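# The Gauge at Hasstead

The station at Hasstead had one gauge, one logbook and one chair. The gauge measured the level of the river Catau in centimeters above a brass pin set in the bridge pier. The pin had been placed by the Navickas survey and had not been moved. Readings were taken at six in the morning and six in the evening and entered in ink.

Kerttu Saarela arrived on the noon bus with a leveling staff, a tripod and a letter from the district office. The letter said that the readings for the spring were inconsistent with those from Wanell, eleven kilometers downstream, and that the Hasstead datum was to be checked. She gave the letter to the observer, Sorin Căpraru, who read it standing up and gave it back.

"Inconsistent by how much?" he said.

"The Wanell level follows yours with a lag of four hours. It has done so for as long as there are records. This spring the river rises at Wanell and you have it flat."

"On which days?"

"Most of April. The worst entry is 5/13/22, morning. You have 156. From Wanell it should be a good deal more."

He took down the logbook and found the page. The entry was there, in the same hand as the others: 156, wind light, water brown. He turned it so that she could read it, although she had a copy.

They ran the levels that afternoon. The procedure is simple and slow. The instrument is set up midway between two points, the staff is read on the first and then on the second, and the difference is booked. The instrument is carried forward and the process is repeated. When the last point has been reached, the whole line is run again in the opposite direction, and the two results are compared. Kerttu read and Sorin held the staff. He held it well, plumb and still, and did not talk while she was at the eyepiece.

The benchmark was on the church step. Between the church and the bridge there were 543 meters of road, with one bend and a slope down to the water. They closed the line at the brass pin before the light went. The misclosure was two millimeters.

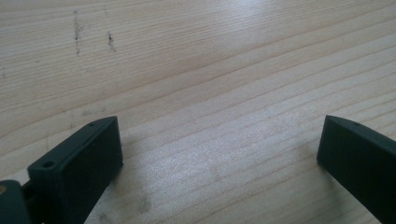 "So the pin is good," Sorin said.

"The pin is good."

"And the gauge?"

She had checked the gauge first, before lunch, without mentioning it. The float moved freely. The cable was not stretched. At the 100 mark the pointer agreed with the tape, and it agreed again at every mark she tried above that.

"The gauge is good too," she said.

He folded the staff and wiped the shoe with a rag. They walked up to the station, where he put water on to boil and offered her the chair. She sat in it and opened the logbook at January. The January figures went up and down in the small, untidy way that rivers do. In February there was ice, and the ice was noted. In the last week of March the figures settled. From then on they moved by one or two centimeters and came back, morning and evening, for seven weeks.

"Who read it in April?" she asked.

"I did."

"From here or from the bridge?"

The kettle was some time in boiling. He made the tea and put her cup on the sill, within reach.

"It is 808 steps from my house to the bridge," he said. "My wife was ill from the end of March. She could not be left in the mornings, and later not in the evenings. I knew the river. I thought I knew what it would do."

"You had it nearly right until the rain."

"Yes. There was rain in the hills. I did not hear about it."

Kerttu turned to the second half of May. The figures were rough again, and from that point they followed Wanell with a lag of four hours. She did not ask about his wife. There was one cup on the shelf and one coat on the hook, but it was a place of work, and that proved nothing.

The report form had three sections. Under *Datum* she wrote that the pin was stable and gave the misclosure. Under *Instrument* she wrote that no fault had been found. The third section was headed *Observer*, and it had six ruled lines.

She wrote: *Readings from the last week of March to the middle of May to be treated as estimates. Recommend substitution from Wanell, with lag. Recommend a second observer be named at Hasstead before the end of June, for use in case of illness.*

That took four of the lines. She drew a diagonal stroke through the other two, so that nothing could be added, and signed underneath.

"Do I sign as well?" Sorin said.

"On the left."

He signed. It was ten minutes to six. He put on his coat, took the pencil and the small notebook from the nail by the door, and went down to read the gauge. She went with him as far as the road — the bus stopped there — and waited with the tripod across her knees.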